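Against the Perfect Table

Last December my neighbor Marilou Dagdag put her kitchen table on the sidewalk with a paper note that said "free". I know this table well. I ate soup at it in my first winter in Colton, when I had a job but very little furniture of my own. I rang her bell and asked what was wrong with it. She said nothing was wrong, it only looked old, and her son was ashamed of it when his friends came.

The new table arrived the same week from the Joltov store on the highway. It has a glossy white top, and it came with a sheet of 12 rules. No hot cups. No lemon juice. No writing without a pad below. Marilou bought a plastic cover to protect it, and now the family eats on the plastic cover. When I visit, I do not see the new table at all.

I want to argue for the scratched table. I do not mean the antique one that a dealer sells for 2,000 dollars with the word "patina" in the advertisement. I mean the ordinary one, the one with marks from forks and keys and homework, which we are taught to be a little sorry for.
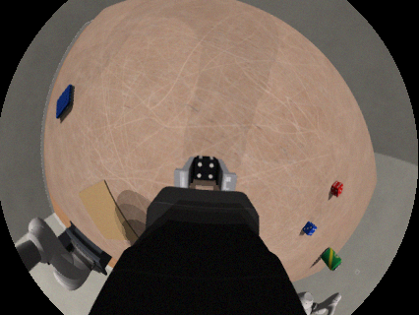
In my mother's language there is one word for "used" when we speak of a thing that had a good use, and a different word when we speak of a thing that is used up. English has only the one word for both, and I think this makes some trouble. A person says "a used table" and already the price goes down in the mind of the listener. I have lived in English for 19 years now, if I count also the years of school, and I still feel that something is missing in this place.

My father repaired shoes. He did not like new shoes very much. He said that a new shoe is a guess and an old shoe is an answer, and he could tell from the heel how a man was walking and sometimes where he worked. I thought as a boy that this was a trick for customers. Later I understood that he was reading, in the way another man reads a newspaper.

A table can be read also, if you have patience for it. At my aunt's house there was a row of short cuts on one side, where my uncle sliced bread without a board for his whole married life. She complained about it each morning. After he died she moved her own chair to that side. I will not make more of this than it is. She did not make a speech. She moved the chair, and she kept it there.

Now I must be fair to the other opinion. My friend Albane Marchal manages rental apartments, and she thinks I am sentimental. She says that people with small money cannot allow themselves to love scratches, that a clean smooth surface is dignity for a family which never had one, and that it is easy to praise worn things when you chose them. I thought about this for a long time. She is right that poor people have always been given the old things of others and told to be thankful. My own first chairs here were of this kind, and I was not thankful every day.

But I ask her to look at who gets the profit from the shame. The Joltov table costs 190 dollars, and it is made so that it cannot be repaired. The white layer is very thin. When it chips, you see the gray stuff inside, and you cannot sand it, you cannot oil it, you can only hide it or buy again. A solid top forgives you many times. So the family with small money pays one time, and then pays one more time, and each time they are also asked to feel embarrassed. I do not find much dignity in this arrangement.

There is a repair shop on Boyer Street where I go some evenings to help with sanding. The owner asks every customer the same thing, how smooth do you want it. Most of them say completely smooth, like new. Then he does a small corner and shows them, and quite often they change their mind. One woman began to cry a little when she saw the pale clean corner, and asked if he could stop. He stopped. He charged her for the corner, which I thought was hard, but it is his business and not mine. 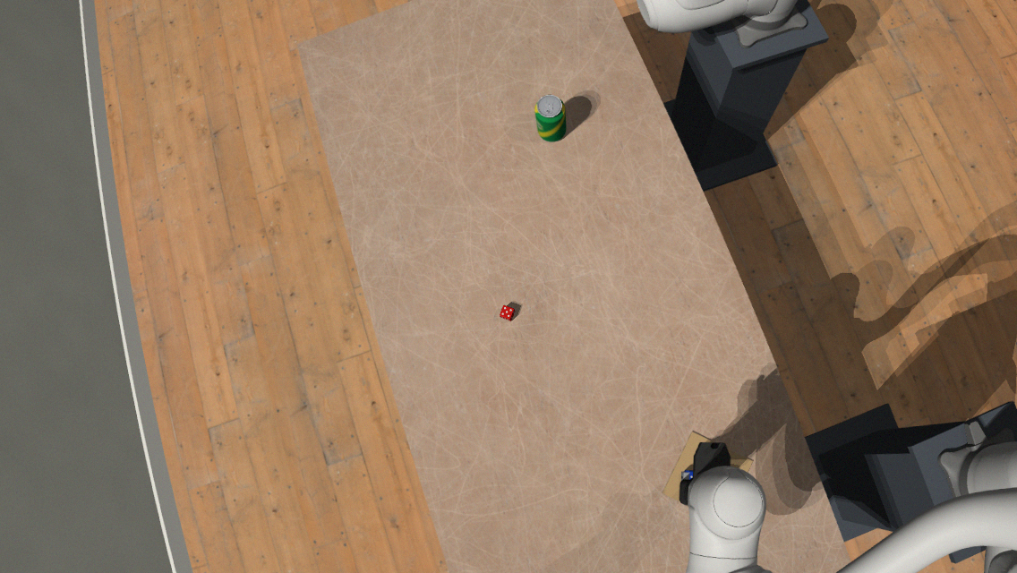
Last changed: Sep 19, 2020

I received some letters after the first version of this essay, and one of them corrects me, so I add it. A reader in Urkthorpe writes that I forgot the question of cleaning, and that a deep cut in a surface where you prepare meat is a place for illness, not for poetry. I accept this. Cut your chicken on a board, wash the board, and replace it when it is bad. I was speaking of the table where people sit.

Another reader asks what a person should do who has already the glossy one. My advice is very simple, take off the plastic. Put the cup down. You paid for a table, and at this moment you own a thing that you are guarding for somebody else, a buyer who will not come. If the mark appears, you will be angry for one evening. I was angry for longer than that when my nephew pressed a compass needle into my desk, and today I put my finger on that hole when I am thinking what to write next.

We do the same with other things, of course. We keep a good room where we never sit, and good plates that wait for a visit of somebody important. My grandmother had a set of glasses she used on no occasion which I can remember. When we divided her things, there were price stickers still below them. My sister took the glasses home, and she drinks orange juice from them, and two are broken already, and I believe this is the correct number.

As for Marilou's old table, I did not let it stay on the sidewalk. It was heavier than I thought, and her son helped me to carry it up the stairs, without much enthusiasm. One leg is shorter than the rest and I have folded a bus schedule under it. Marilou comes over on some afternoons and puts down her coffee without a saucer. Her son came too, one time, and found the place where he had written his name with a spoon when he was small. He asked me if I was going to sand it. I said no, but he may do it himself if he wants. He has not brought any sandpaper until now.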